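Robot Cell Safety Checklist: Open Day, Demonstration Area 2
Cherkaoui Building, Stanitham site
Form 1508, with inspector's comments

Purpose of check: visitor demonstration, two-arm table cell, no fence. Visitors stand behind a rope line. The cell is run by one trained operator with a second person on the stop button.

Marks used: OK = meets the requirement. FIX = must be put right before visitors come in. NOTE = acceptable, see comment. N/A = does not apply.

SECTION A. ROOM AND ACCESS

A1. Two exits clear and unlocked. OK
A2. Exit signs lit. OK
A3. Rope line in place at the marked distance from the table. FIX
Comment: Posts were set on the old floor tape, left from the spring layout. Move them out to the yellow tape. Old tape to be pulled up so this does not happen again. Moved and rechecked the same morning. Old tape still down at the window end.
A4. Maximum group size posted at the door. OK
Comment: The sign says 20. The tour schedule sent out by the front office had two school groups larger than that. They will be split and the second half will wait at the Colisora stand across the hall.
A5. Floor free of trip hazards on the visitor side. OK
A6. Floor free of trip hazards on the operator side. NOTE
Comment: Extension cord to the operator's monitor crosses the walkway. It has a cover, but the cover is short by about a hand's width. Operator has been told. Longer cover ordered.
A7. Wheelchair access to the front of the rope. OK

SECTION B. STOP CIRCUITS

B1. Emergency stop on operator desk stops both arms. OK
B2. Emergency stop on the handheld unit stops both arms. OK
B3. Second emergency stop at the rope line, held by staff. OK
Comment: Tested with the arms moving at demo speed, three times each button. Both arms stopped every time.
B4. Arms do not restart when the button is released. OK
B5. Stop buttons reachable without leaning over the table. OK
B6. Stop buttons out of reach of visitors. FIX
Comment: The desk button could be reached from the end of the rope by a tall adult. Desk turned a quarter turn toward the wall. Now OK.

SECTION C. ARMS AND GRIPPERS

C1. Base bolts checked and marked. OK
C2. Speed limit set for demonstrations and locked with password. OK
Comment: Password was written on a card taped to the monitor. Card removed.
C3. Reach limits set so neither arm can pass the front edge of the table. OK
C4. Arms cannot touch each other in the demo program. NOTE
Comment: The program keeps them apart. If the operator moves an arm by hand control there is no such protection. Hand control is not to be used while visitors are in the room. Added to the operator's card.
C5. Gripper force set to the low value. OK
C6. Gripper fingers free of cracks and sharp edges. OK
C7. Cables clear of joints through full travel. NOTE
Comment: Ran each arm through the whole program at low speed and watched the cables. No pinching. One cable tie near a wrist was trimmed with a sharp end. Filed down.
C8. Maintenance sticker current. FIX
Comment: One control box, asset 493, had no sticker. The log shows the service was done. Sticker printed and applied.

SECTION D. TABLE AND DEMO ITEMS

D1. Table stable, feet locked. OK
D2. Work surface covering flat and secured. NOTE
Comment: Paper covering is acceptable for a one-day event. Replace if torn. Check again at the lunch break.
D3. No glass, blades or liquids among the demo items. OK
D4. Demo items light enough to be harmless if dropped. OK
D5. Spare items stored off the table. OK
Comment: Spares are in the drawer unit behind the operator. The drawer has to be closed during a run.
D6. Items placed only when both arms are stopped. OK

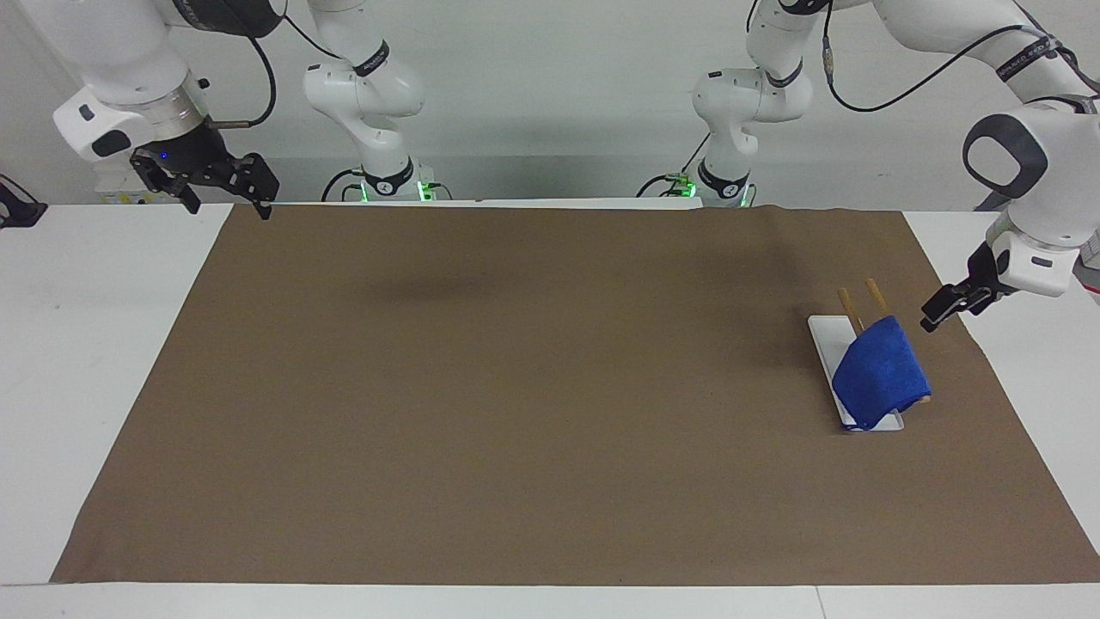 Stanitham, 21/02/2019
Table set with the tray, the blue cloth and the two wooden sticks, over toward the left arm. Green lights on at both bases. The rest of the paper is clear, and should stay that way during a run. Operators at the Cosbridge event were in the habit of leaving the next item on the free side of the table to save time. Do not do that here. One tray at a time.

SECTION E. STAFF AND VISITORS

E1. Operator trained on this cell and signed off. OK
E2. Second person briefed on the stop button. OK
Comment: The afternoon second person had not been briefed at the time of the check. Briefed before the afternoon session, signature on the back of this form.
E3. Safety talk given before each group comes to the rope. OK
Comment: Talk runs a little long. The part about how the arms are programmed can wait until after the demo.
E4. Visitors do not cross the rope. NOTE
Comment: Some visitors will ask to hand an item to the robot. The answer is no. The cell has not been assessed for that.
E5. First aid kit in room, seal unbroken. OK
E6. Hearing protection. N/A

SECTION F. CLOSE OF DAY

F1. Arms parked and power off at the wall.
F2. Handheld unit locked in cabinet 38.
F3. Demo items counted back into the drawer.
F4. Incidents and near misses written up on the yellow sheet, including small ones.

Section F is filled in by the operator at the end of the last session.

Result: cell released for demonstrations. All FIX items closed before opening. Open NOTE items are the cord cover (A6) and the paper covering (D2). The old floor tape under A3 also needs to come up before the May visit.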